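okay so I have finally reached the hat stage of redoing the front closet and I have thoughts. thread, sorry in advance

first, background. I own too many hats. I stopped knowing how many a while back and I'm not going to find out now. for years they lived in a heap on the top shelf, bucket hats inside beanies inside ball caps, and every time I wanted one I got three on my head (and the other kind of three on the floor)

the soft ones suffer most! anything with a puffy crown goes flat as a tortilla after one winter under a pile. I steamed my favorite back to life last April and swore I would do better. I did not do better

things I tried before this: hooks (left a little nipple in the crown, no thank you), the over-the-door pocket thing from Bonalach that was 40 bucks and hung crooked from day one, and a hatbox. the hatbox is lovely. the hatbox currently holds phone chargers

so now I'm on team wire stand. open wire, rings and curvy rods, sort of a hollow globe shape. Ellerari had a solid foam head for 49 and I very nearly bought it and then pictured meeting it in the hallway at 2 in the morning

black caps on a pale wood table, my whole personality right now
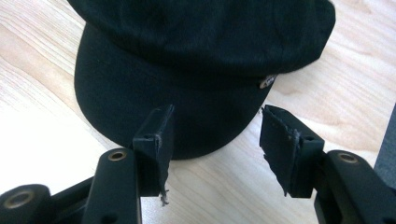
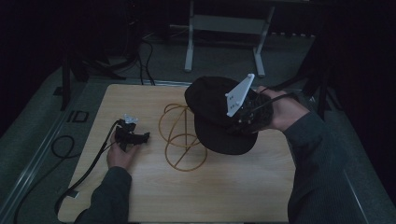 anyway what I like about wire is the air. I wear caps on hot walks and they come home gross, and on a shelf they just stay gross. with an open stand the sweatband gets to breathe and you can leave it overnight by a window

tip if you do this: brim to the front, crown settled on evenly, and then leave it alone. I kept tugging at mine to make it sit "right" and all I did was stretch the back

also lint roll BEFORE it goes on the stand. black felty fabric picks up everything in a 200 foot radius, and rolling a hat while it's perched on wire is a great way to chase it across the room

someone asked about baseball caps vs newsboy types. ball caps are easy, they have enough structure to look after themselves. the slouchy ones need you to plump the crown a bit with your fingers once they're on — gently, like a pillow you respect

not sold on stands for wide brims yet. my Castillo straw one droops if you look at it wrong, so that stays upside down on its crown on the shelf, which my grandmother swore by

still to do: the scarves (a nightmare), the glove basket, and whatever is in the Delline bag at the very back that I have been avoiding since we moved in

if you have a scarf system that takes less than five minutes of folding a week please tell me, I am begging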